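Levemside Household Service Opens Basket Program for Kitchen Wraps and Rolls

GERKVILLE, October 2024. Levemside, a home organizing service from Gerkville, is starting a small program for kitchens where rolls and packages have no fixed place. Each household receives two white plastic baskets with holes in the sides, and one visit from an organizer.

The program was tested during September in 80 homes in Gerkville and Morumton. The organizers put wrapped rolls together in one basket and gave it a corner of the countertop.
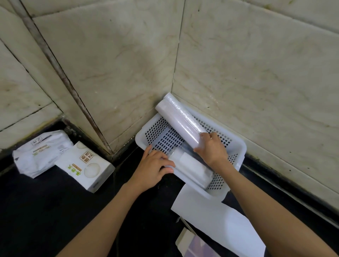 Does the household need to buy new containers?
The two baskets are included in the price of the visit, and people may also keep using their own.

"Many families have good things at home, but they search for them every day," said Jonatan Haugland, founder of Levemside. "We want that the roll is in the same place tomorrow."

Boxes that are torn are opened and thrown away during the visit, and the rolls go in the basket. 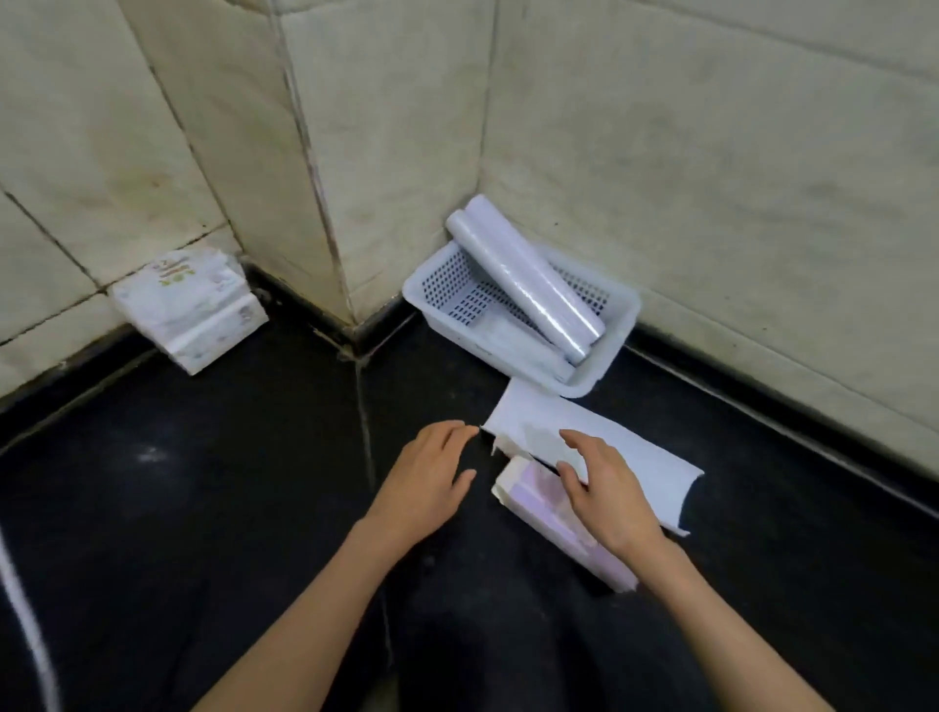
A torn paper box beside a basket with a roll of cling film.

Registration is open for the first 100 households. For questions, please contact Getachew Woldemariam at the Levemside office in Gerkville.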